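Slide 1. Morning, everyone. I look after the practice kitchen at Runitton, the one that only exists on a screen, and I've got ten minutes before they wheel in the coffee.

Slide 2. Leave this pair up for a bit and let people look before talking.

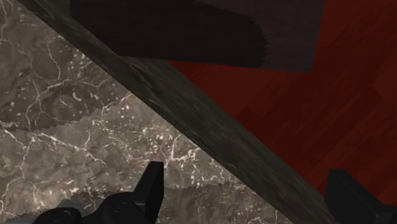
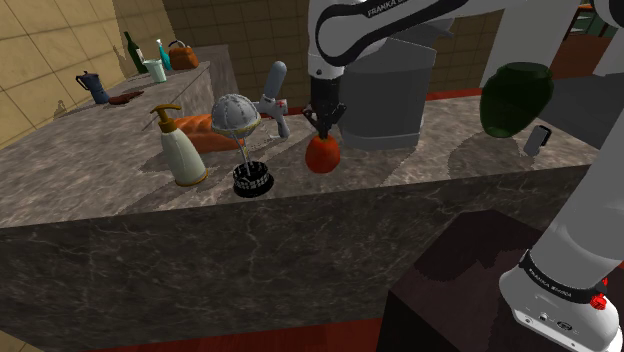

Both simulated: gripper fingers over the marble first, then the arm at the red fruit.

Slide 3. So what's changed for us? When I started at the Plovunden site my whole day was trays. Now the arms do up to 600 picks a shift on the Vistier line, and I spend my mornings putting bread and bottles on a pretend worktop (my mum still thinks I'm a chef!).

Slide 4. The bit people ask about at lunch. Yes, some jobs moved. We had 257 people on the floor in May and we've got 252 now, and the five who left the floor are upstairs with me, learning Ahn, our scheduling tool. Two of them love it. One misses the radio, and I get that, it's very quiet up there.

Slide 5. Ask for hands up: who's been shown a new machine the day it arrived and not before? Wait. Then tell the story about the tea break rota.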